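Gelham streitet um den Sonntag auf dem Wertstoffhof

Gelham – Der Wertstoffhof an der alten Ziegelei öffnet ab Juni auch sonntags, zunächst für 6 Wochen und nur am Vormittag. Das hat der Gemeinderat nach einer Sitzung beschlossen, die um 19 Uhr begann und erst endete, als der Gasthof gegenüber bereits die Stühle hochstellte. Die Abstimmung fiel mit 11 zu neun Stimmen knapp aus. Zwei Jahre lang war über die Frage beraten worden, ob man in Gelham am Tag des Herrn einen Lattenrost wegbringen darf. Man darf, aber leise.

Der Beschluss enthält nämlich eine Einschränkung, an der bis kurz vor Schluss gefeilt wurde. Angenommen werden sonntags nur »geräuscharme Fraktionen«. Darunter fallen laut Vorlage Papier, Kartonagen, Textilien, Grünschnitt und Kunststoffe, sofern letztere nicht geworfen, sondern abgelegt werden. Glas, Metall und Bauschutt bleiben den Werktagen vorbehalten. Für Matratzen gilt eine Übergangsregelung. Ein Antrag, auch Keramik zuzulassen, wenn sie in Decken eingeschlagen ist, wurde vertagt.

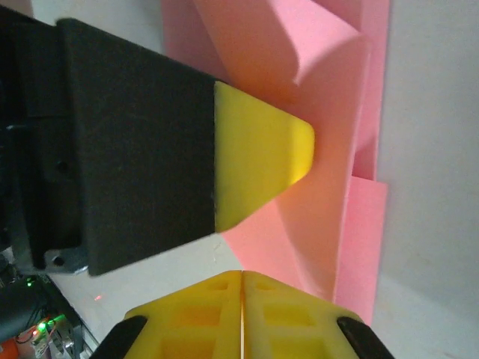

Auslöser der Debatte war der Samstag. Wer in den vergangenen Monaten zwischen neun und zwölf Uhr Hecke, Sofa oder Kellerregal loswerden wollte, stand mit dem Anhänger bis zur Kreisstraße. Die Verwaltung hat die Wartezeit an vier Samstagen gemessen und kam in der Spitze auf 59 Minuten, was den Ortsteil Marar zu der Feststellung veranlasste, man fahre seit Jahren schneller in die Berge. Marar hat selbst keinen Wertstoffhof, dafür eine Bank mit Aussicht auf die Stelle, an der einmal einer geplant war.

Für zusätzlichen Unmut sorgte die neue Gebührenordnung. Seit dem Frühjahr kostet die Abgabe von Sperrmüll ab der zweiten Fuhre 30 Euro. Was eine Fuhre ist, regelt die Satzung in einem eigenen Absatz, der den Kombi kennt, den Anhänger und das Lastenrad, den Traktor jedoch mit keinem Wort erwähnt. In Gelham fahren seither auffallend viele Traktoren zum Wertstoffhof. Die Lücke soll im Herbst geschlossen werden. Bis dahin bittet das Rathaus um Augenmaß.

Betrieben wird der Hof weiterhin von der Firma Garkeseo, die für die Sonntage zwei zusätzliche Kräfte einsetzt. Das Unternehmen hatte sich zuvor schriftlich geäußert und in dem Schreiben um eine genauere Bestimmung des Wortes »leise« gebeten. Der Rat lehnte ein Messgerät aus Kostengründen ab und einigte sich darauf, dass der Gottesdienst in der Pfarrkirche nicht gestört werden dürfe. Die Kirche liegt am anderen Ende des Ortes, hinter dem Sägewerk und der Umgehungsstraße. Vom Pfarramt war zu erfahren, man habe bisher auch werktags nichts gehört.

Deutlich weniger gelassen zeigt sich die Siedlung am Ziegeleiweg. Dort rechnet man mit Verkehr schon beim Frühstück und mit Leuten, die vor dem Tor im Wagen warten und Radio hören. Eine Unterschriftenliste lag wochenlang beim Bäcker aus, bis sie versehentlich ins Altpapier geriet. Sie wurde neu angelegt und wird derzeit an der Ladenkasse aufbewahrt. Die Gegenseite, im Wesentlichen jüngere Familien aus dem Neubaugebiet, verweist darauf, dass der Samstag schon mit Fußball, Einkauf und Großeltern belegt sei.

Teil des Beschlusses ist außerdem ein Tauschregal, auf das sich beide Lager ohne Aussprache verständigen konnten. Noch brauchbare Dinge sollen dort stehen dürfen, höchstens eine Woche, danach gehen sie den üblichen Weg. Bücher sind erlaubt, Lexika nur nach Rücksprache. In der Nachbargemeinde Grurkenia gibt es ein solches Regal schon länger. Es musste zweimal verbreitert werden und enthält nach Auskunft der dortigen Verwaltung überwiegend Fonduesets.
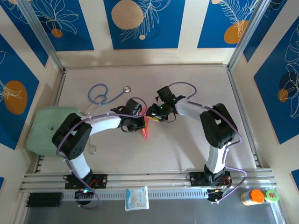

Vor blauer Wand mit Blättern und orangen Kreisen: zwei Roboterarme, dahinter ein blaues Stethoskop.

Nach Ablauf der Probezeit will der Rat neu entscheiden. Bis dahin soll gezählt werden, wie viele Fahrzeuge kommen und womit. Die Strichlisten führt das Personal von Garkeseo, getrennt nach Fraktionen und, auf Wunsch von Marar, auch nach Ortsteilen. Geöffnet ist sonntags von 10 bis 12 Uhr. Die Zufahrt erfolgt über die Kreisstraße, das Wenden im Ziegeleiweg ist untersagt. Kofferraumdeckel sind nach Möglichkeit von Hand zu schließen.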